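Bedroom bins: what goes in, what stays out

The after-Christmas clear-up has reached the bedrooms, and the small bin by the bed is where most of it ends up. Residents at Bodidgate and Vilness have had the new collection sheet since December, and the same rules now apply at Bach and Demska. Bedroom waste is mostly wrappers, packets, tissues and bits of packaging, and much of it gets tipped into general rubbish without a second look.

A plastic bin with a wide rim is easiest to sort from. Tip it out over an old cloth once a week and put the card to one side. Foam netting from fruit is not taken with the recycling and should go in the general bag. 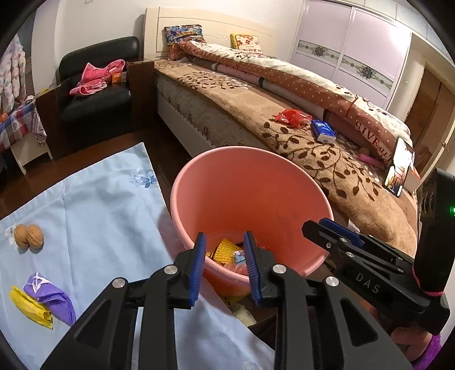 Can nutshells go in the food caddy?
Walnut and other hard shells are accepted, as long as they are loose and not in a plastic bag. Whole nuts that have gone stale can go in as well.

Wrapping paper still causes the most trouble. Plain printed paper can be recycled once the tape and ribbon are off. Foil and glitter paper cannot. Scrunch it in your hand and let go: if it springs open again, put it in general rubbish. Gift paper in good condition can be kept flat under the bed for next year.

Clear the top of the bed first, then the chairs, and leave the floor until last. Put small toys and clothes away before you start on the rubbish. 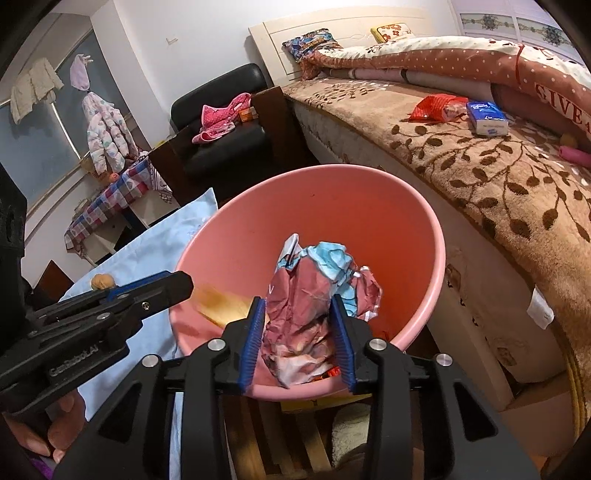 Crumpled wrapping paper over a pink bedroom bin.

Paper and card will be collected on 27th January. Spare collection sheets are in the rack by the office door, form 1186.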